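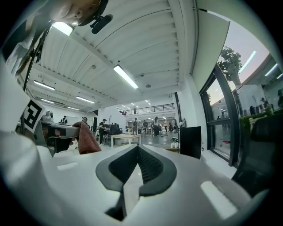 A reddish-brown towel in the studio, under the ceiling lights.

Veronika Vida has looked after the studio at Pillum for 3 years. It is one large open room with white walls and a gray floor, and most of her job is putting it back in order.

"People think of cleaning as mopping," she says. "Mostly I'm moving chairs and folding cloths."

The towels come first. Vida buys them 78 at a time from Najjar, a supply shop a short drive away, and she prefers colored ones. "White shows everything after one wash. A reddish one you can keep going for a year." She shakes each towel out, looks it over and folds it in four. Any with a loose hem go in the rag bag.

She doesn't use fabric softener. "It leaves a film. Then you wipe a desk and you've made it worse."

The chairs take longer. The studio shares its furniture with the Galtel office upstairs, which means they come and go all week. Hala Hourani, who books the room, asked for a fixed routine in July after a group arrived to find half the seating missing. 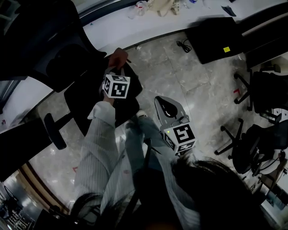
A black office chair beside the long white counter.

"Hala wanted them all facing the same way," Vida says. "I said fine, but let me check them first." She looks at the seat pad, the armrests and then the underside – dust and hair collect there, and it gets into the casters if it is left alone.

Her advice is to lift a seat by its edge and keep away from the armrests, which work loose. The mesh backs get a soft brush and no water.

The counter is the last job, and the one she likes least. "Bags, wrappers, whatever people had in their pockets. It all ends up there." She gives things left behind one day, then moves them to a box in the Prutov Street entrance.

Hourani has set aside $200 for new seat pads this year. Vida would like to spend part of it on hooks for the towels. They have not settled it yet.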